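From: Lucinda Nguyen-Tran
To: Gruvach play kitchen list
Subject: Re: Sorting the play food before Sunday

Evangelia Deligiannis wrote:

> I went through the tall cupboard last night and we have far more
> play food than the shelf can take. The Kokkinos box alone had 438
> pieces in it if you believe the label. Can we agree on what goes out
> and what stays in storage? Also, are real things like fruit and drink
> cartons allowed in with the toys or not? Periklis thinks yes, I would
> prefer no.
>
> Evangelia D.

Hi Evangelia and all,

I don't think we should put out more than two bins. Last month we had five and the kids tipped all of them on the floor before snack. One bin for fruit and vegetables, one for cakes and bread. Dishes and utensils can stay on the low shelf where they are now.

Please pull anything with peeling paint or a split seam. Gerasimos has glue for the wooden pieces, so leave those in the tray by the sink with a note. Velcro pieces that no longer stick can go. We've replaced the velcro on the pizza twice and it comes off again in about a week.

I checked the Trukivholm catalog for a second tea set. They sell them in sets of 6 only, and I'd hold off until we know what is in the other cupboard. 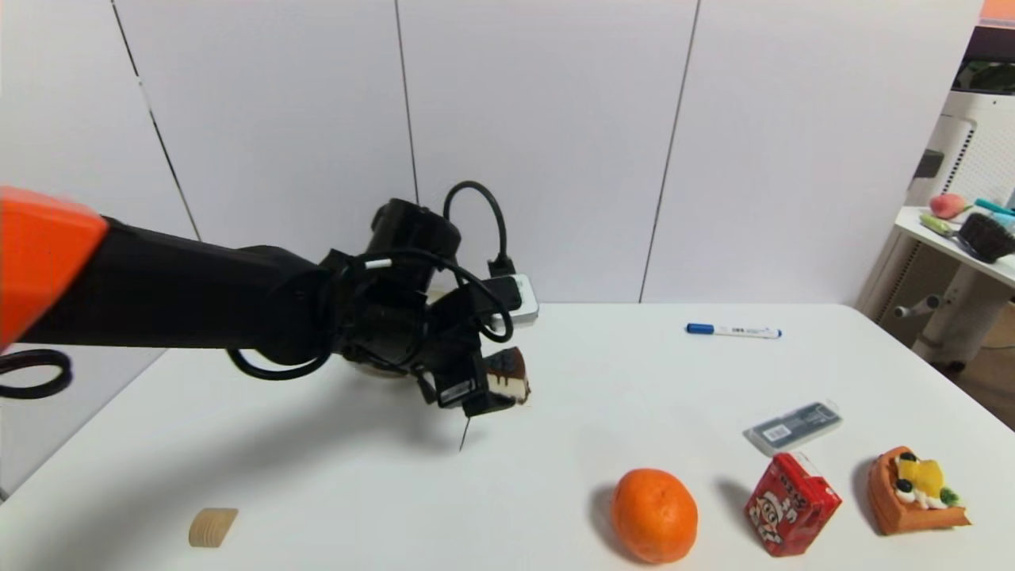
On real food mixed with toys, I'm closer to Evangelia's side. Small children can't be expected to sort it out, and it gets forgotten at the bottom of a bin. With the chocolate cake slice, the fruit tart, a mandarin and a red juice box all out on the white table, you have to stop and think about which bin each one belongs to. The tart goes with the cakes even though it has fruit on top. The pink peach on the side table goes in with the fruit. Markers go back in the art drawer with their caps on, please.

I'll be in on Sunday from 10 and can do the labels then. If somebody has a spare lid for the larger bin, bring it along.

Lucinda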